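Rechercher dans le carnet OK

Carnet d'atelier, présentation fruits et légumes
16 novembre 2018

Reprise du rayon d'essai Drevadov. Objet : tenue des paniers à main et ordre de remplissage pour les produits en vrac. Les notes d'octobre sur les cagettes restent valables, je ne les recopie pas.

Panier retenu : plastique bleu, parois ajourées, anse noire sur pivot. Charge maximale fixée à 17 kg pour nos essais, valeur interne. Le modèle Pelldale est écarté, anse trop souple en charge excentrée. Panier posé au sol avant chaque remplissage, anse relevée, contrôle des pivots à la main.

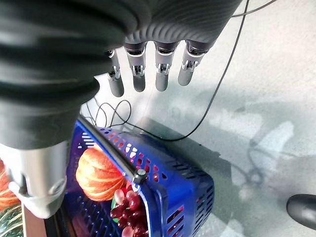
Pour le jeu de l'anse, je garde la méthode habituelle : panier vide, puis 2000 g de lest au fond, puis 3000 g. Relever l'écart au pivot à chaque palier. Au-delà, le lest glisse vers le petit côté et la mesure ne vaut plus rien. À refaire avec un fond antidérapant, référence Hitow 63, si le réassort arrive.

Ordre de remplissage. Les pièces lourdes et fermes vont au fond : pommes de terre, courge, navet. Carotte et radis se calent le long des parois. Les poivrons, plus fragiles, viennent après. Reste le cas de la citrouille : placée au fond, elle prend toute la largeur et bloque le reste ; placée en haut, elle remonte le centre de gravité et le panier part au moindre appui sur le rebord. Pas de solution satisfaisante avec ce format. Essayer le bac Belay, plus large.

Le raisin ne va pas dans le panier avec les légumes. Il reste en cagette de bois, rouge et blanc séparés, étiquette verte côté blanc. Prise par-dessous, grappe entière, sans serrer. Les grains tombés sont retirés avant la pesée et notés à part.
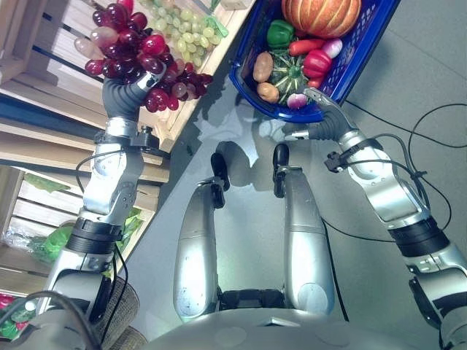
Faut-il peser le panier avec ou sans la citrouille ?
Les deux, dans cet ordre : d'abord sans, puis avec, la différence servant de contrôle contre le poids de la pièce seule.

À faire : commander les fonds, nettoyer les parois ajourées (terre dans les fentes après les pommes de terre), revoir la fiche de pesée, colonne tare mal placée. La balance dérive encore un peu à froid, attendre la stabilisation avant la première lecture.

Notes récentes
- Cagettes bois : jeu des lattes, octobre
- Pelldale : essai d'anse en charge excentrée
- Étiquettes de rayon, tenue à l'humidité
- Bac Belay : cotes et encombrement

Ce site utilise des cookies pour mesurer la fréquentation. Accepter Refuser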